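Filtering handheld demonstrations by tracking residual

A follow-up to my April post on pose estimation for handheld gripper data. Magdy Badawi asked why the Murkano set shrank from 3,000 demonstrations to 900 before training. The short answer is that I changed the rejection rule.

The old rule dropped a demonstration when tracking was lost outright. It missed the worse case, where tracking continues but the trajectory slides. The policy then learns a grasp offset that was never performed.

The new rule looks at reprojection residual over a moving window of 12 frames. If the median residual in any window goes over the threshold, the whole demonstration is out. I tried cutting only the bad segment and keeping the rest, but the joins left velocity spikes that the action head copied faithfully.

On the held-out placing task, success was 61 percent with the filtered set. The unfiltered set did worse on every seed, with most failures at the final approach.

Residuals depend heavily on what the wide lens takes in besides the work surface. Ceiling lights and a glossy floor both produce features that look stable and are not.

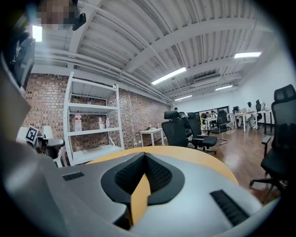

Reflections are the harder of the two to mask, as they move with the viewpoint and still match well between neighboring frames. Ravindran Marar suggested weighting features by track length before computing the median. I have that running on the Trastlow split now. The threshold there is unchanged, so the two runs can be compared directly.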